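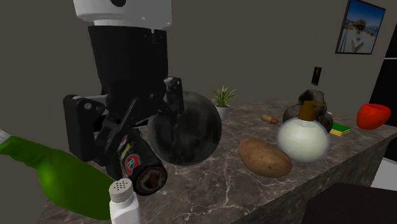

How do I stop my pasta water from tasting like nothing (or like the ocean)?

Okay, so I've been cooking pasta at home a lot since February and I can't get the salt right. One night it's bland, the next night my roommate is chugging water until bedtime. I just shake some in and hope. My pot is a cheap Puvico one and I have no idea how much it holds. Does it matter when the salt goes in? My grandma always said you have to wait for the boil or you'll ruin the pot, and I've never been brave enough to test that. Also, is it the same amount if I'm finishing the pasta in a sauce from a jar? The one I buy is Yaman, the garlic kind, and it's pretty salty already. Thanks!!

Posted by noodlebrain

Songül Karakaya

Measure your water once and you're set for life. Fill the pot the way you normally do, then pour it out with a measuring cup and write the number on a piece of tape on the handle (I did this with mine and the tape is still there, looking awful). I use 20 grams of salt for 2 liters of water and 300 grams of dried spaghetti, which feeds the three of us with a little left over for my lunch. With a jar sauce I cut the salt in half. Taste the water before the pasta goes in! It should be like a well-seasoned broth.

And watch your salt type. Table salt is fine and heavy, so a spoonful of it is a lot more salt than a spoonful of the flaky kind. I switched boxes one time without thinking about it and we ended up ordering pizza. A little kitchen scale fixes all of that. Mine's a Wurix and it was cheap.

As for shaking it in, a shaker is fine at the table but it takes forever over a big pot and you lose track of how much you've used. Keep a small bowl of salt by the stove and use a spoon.

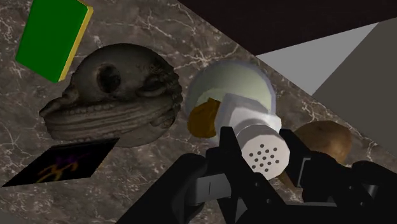 skillet_dad disagrees about the bowl, and says it just gets damp next to the steam and turns into a brick. He keeps his in a jar with a lid and throws in a few grains of dry rice. On the grandma thing, he says she's half right, because salt sitting on the bottom of a cold stainless pot can leave little pits. Just stir it or wait for the bubbles.

Skestari

just salt it more. 4 big pinches. if the sauce is too salty add some of the pasta water, works for me

Posted by noodlebrain

Um, wouldn't the pasta water be salty too?? Anyway I'm going with the tape on the handle, thank you Songül!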